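Build Seventeen

The planner woke at Pilthorpe a little after midnight, and the first thing it did was ask for the table.

I love that part! You type one line and it wants to know where everything is, like a guest who has come in from the dark and is feeling for the furniture.

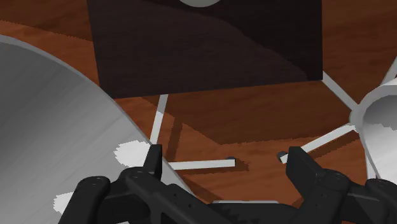
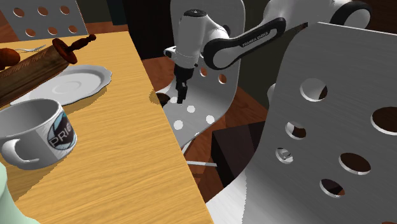
Drornwood kitchen, simulated: the wrist view first, then the arm at the table with the rolling pin and the mug.

We had named the kitchen Drornwood after the village my grandmother left, and I had given it her taste in furniture, metal chairs full of round holes. The old planner hated those chairs. It treated every hole as a doorway and tried to think its way through. I had 992 failed paths in a folder to prove it, and I had watched more of them than was good for me.

Abeysekara was the new one (all our builds get names, and this one had come off a bus shelter in June). It did something none of the others had done. It waited. Two seconds, with the cursor blinking and the fan in my desk humming away, and then a thin green line grew across my second screen, up over the mug, wide of the chair back, and down again in a curve so easy I said "oh" out loud to an empty office.

I moved the mug in the scene file and ran it again. New line. I moved the saucer. New line! I queued 200 more kitchens and pulled my coat over my knees to watch them go by, each with its chairs shoved somewhere awkward, each with its green thread finding a way around.

Somewhere past the halfway mark the log printed a message I hadn't written.

TABLE FOUND. WHOSE IS IT?

I looked at it for a long while. Then I typed my grandmother's name, and the planner thanked me and asked for the next one.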